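How to Hang a Wall Mural in Panels

Posted August 2, 2024 by Khanyisile Khumalo

A mural is wallpaper that comes as a set of numbered panels, and each panel fits in only one place. With a repeating pattern you can lose a few inches and carry on. With a mural, a mistake in the first panel is still there in the last one. Most of the work is in measuring and in getting that first panel straight.

These steps are for paste-the-wall panels on drywall or plaster. Peel-and-stick goes up differently and I cover it on another page.

What you need

Mural panels, all from the same print run
Ready-mixed paste for non-woven paper
Roller and a 2 inch brush
Level, pencil, and tape measure
Plastic smoother
Snap-off knife and plenty of blades
Wide metal scraper to cut against
Damp sponge and a bucket of clean water
Stepladder

Measuring

Measure the width of the wall at the top, the middle, and the bottom, and write down the largest number. Do the same for the height at both ends. Add 2 inches to the height and 2 to the width before you order. The wall I papered in July measured 173 inches at the baseboard and a little less at the ceiling, so I ordered to the baseboard figure.

Check whether the seller prints to your size or sells a fixed size that you trim. Medesska prints to order and numbers the panels on the back. Petchrat sells fixed sizes, and you decide which side loses the extra. If you buy a fixed size, ask which edges of the design are safe to cut.

Preparing the wall

Take off switch plates with the power off at the breaker. Fill holes, let the filler dry, and sand it flush. Run your hand over the wall afterward, as you will feel bumps that you can't see. Wash off dust and grease and let the wall dry overnight.

New drywall needs primer. So does a wall with dark paint under a pale mural, or the color will show through. I used Himgate wallcovering primer, one coat, and left it a full day. Keep the room near 70 degrees while you work and turn off any fans.
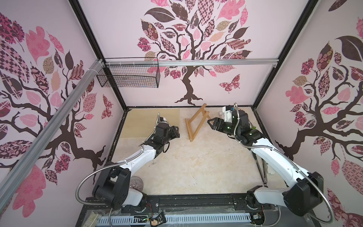
Plan the layout before you open the paste. Lay the panels on the floor in order, face up, and measure from the left edge of the set to the main feature of the design. Mark that distance on the wall and see where it lands. If it falls behind a tall bookcase or across a door frame, move the starting point now. Tree designs need the most thought. A trunk centered on the back wall with its roots spreading just above the floor, and another tree on each side wall, means the bottom of the panels has to be trimmed lightly or the roots go first. Put most of the waste at the top in that case, provided there is plain background up there to lose. On a design that runs around corners, work out all the walls before hanging any of them.

Hanging the first panel

1. Draw a vertical line with the level where the edge of the first panel will go. Don't trust the corner. Few are straight.

2. Roll paste onto the wall, a few inches wider than the panel. Brush it in along the ceiling and baseboard.

3. Hold the panel at the top with an inch of overlap on the ceiling and line up its edge with the pencil line. Let the rest drop.

4. Smooth from the center out, working down. If the edge drifts off the line, peel the panel back to where it went wrong and lay it again.

5. Wipe any paste off the front with the damp sponge. Don't rub.

Leave the trimming until the next panel is up.

Matching the rest

Slide the second panel up to the first until the edges touch. Match the design at eye level first. If it is slightly off near the ceiling or floor, that is where it will be noticed least. Some Tornovov panels overlap by half an inch and are cut through both layers with a straightedge, so read the sheet in the box.

At an inside corner, cut the panel so that it wraps onto the next wall by a quarter inch. Draw a fresh vertical line on the new wall and hang the remaining piece to that, covering the wrap. You will lose a sliver of the design - on leaves or flowers it hardly shows, but on lettering or straight lines it will.

Trimming

Press the scraper into the angle at the ceiling and run the knife along it. Keep the blade in the paper while you move the scraper along. Snap to a new blade often. I went through 11 on that one wall, and the only tear came from trying to get one more cut out of a dull one.

Go over the seams lightly with the smoother and check them again after an hour. A lifted edge can be fixed with a little paste on an artist's brush. Save the offcuts in a labeled envelope for repairs.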